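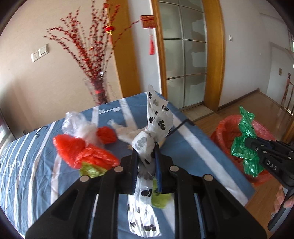

Sorting mixed plastic bags before they go in the waste basket

Posted by Rasha Hijazi in Household / Waste and Storage
Viewed 3051 times

I have a pile of used plastic bags of different kinds: clear ones, thin white translucent ones, glossy colored ones and a few printed with paw prints. At present they all go crumpled into one lined plastic waste basket, the round type with slots in the side wall. It looks full long before it weighs anything.

Two things I would like to know. First, is there a way of reducing the volume that does not take longer than the bags are worth? I have tried knotting them in the middle and the ends still spring open. Second, does the liner need to be a particular size? Mine slides down and ends up at the base of the basket, so the bags touch the slotted wall and catch in it.

I do the sorting on a striped blue cloth and would prefer to keep doing so. Cans and paper are handled separately.

Eckhard Hamann

Take the liner first. Measure around the outside of the rim, not the base. The liner's opening, laid flat, should be a little over half of that measurement, so that it goes over the rim with slight tension. If it is much wider it will slip under load, whatever you put in it. If you already own a roll of wide ones, gather the excess on one side, tie a knot in it outside the rim and fold the collar down by about a hand's width. A slotted basket also lets you push a small fold of liner out through one of the upper slots. This holds well enough for light film.

Volume: the trapped air is the problem. Lay the bag flat, press from the closed end toward the opening, fold lengthwise into a strip and then roll. Knot only after that. A knot in a bag that is still full of air just makes two balloons.
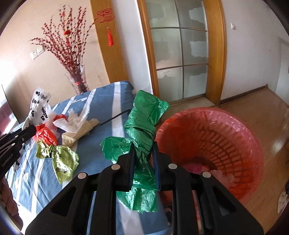 Page last changed: April 2023

Order of work matters more than technique. Spread everything out, pull the printed and metallic-looking ones to one side, and do the clear and translucent ones first while the cloth is still tidy. Many film collections want clean, dry polyethylene only — a crinkly bag with a metallic look is often a laminate and belongs in general waste unless your collector says otherwise. If a bag springs back when crushed in the fist, that is a hint but not proof.

Killisix

I don't roll anything. Stuff them all into the biggest bag, squeeze, done. Life is short. The Gourlay baskets have a ring that clamps the liner, if you want to spend money on it.

Trindus

Agree with Eckhard on the rim measurement. One correction on the knot: for thin translucent bags with handles, skip the knot and tuck the handles into the roll. A knotted bag has to be untied before anyone can check whether it is clean, and our collection point turns knotted ones away. Shake out crumbs over the basket before you flatten, or they end up in the fold.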